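Treloar Stationery Supplies - Customer Support
Ticket: Label printer skips every second label
Status: Closed
Product: Witorar desktop label printer
Opened: 13 Jul 2019

Problem as reported: the stockroom printer feeds one blank label after each printed one. Started after we changed to a new roll of 1,000. Restarting the printer makes no difference. We print from Lisatell on the stockroom PC.
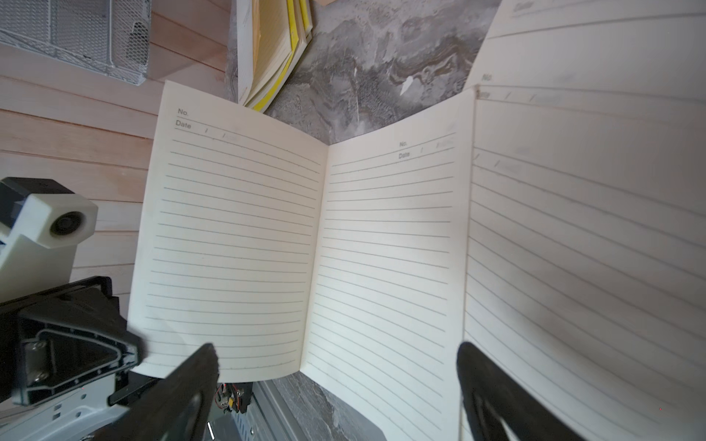
Jolene McAlister
Stockroom supervisor, Ganari branch

Further to the form above, I have now tried the following.

Took the roll out and put it back in with the guides tight against it. Same result.
Cleaned the sensor with a dry cloth. Same result.
Printed the self-test page from the button on the printer. The self-test came out with no blanks, so I think the fault is on the PC side.
Swapped the USB cable for the one from the front desk. Same result.

The old labels were the same width as these but I can't say if they were the same height, as the box has gone. We are writing prices by hand until this is sorted.

Reply from Zhenhua Dong, Support

Thanks Jolene. A clean self-test usually means the printer has found the gap between labels correctly. Please open Page Setup in Lisatell and tell me the label height and the gap. Then measure one label on the new roll with a ruler, not counting the backing paper.

Jolene McAlister

Height in Lisatell is set 2 mm taller than the label I measured. The gap is right.
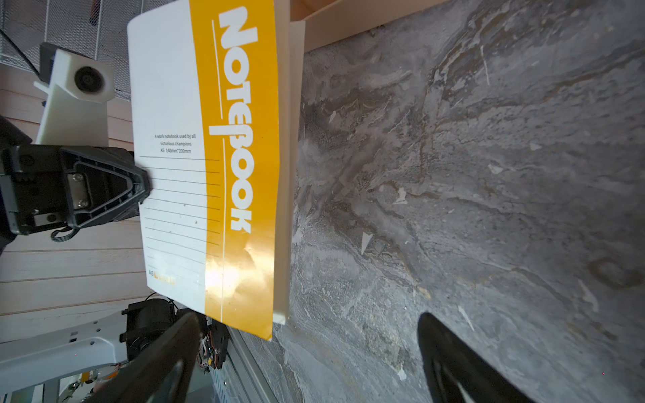
I changed the height to match and printed a test batch of 5. No blanks. Then I closed Lisatell, opened it again and the old height was back, and so were the blanks.

Reply from Zhenhua Dong, Support

The saved template is overriding your change. Open the template itself, set the height there, save it under a new name and make it the default. Delete the old one once you are happy.

Jolene McAlister

Done. Printed 7 after a full restart of the PC, all fine. Barcodes scan at the till. You can close this.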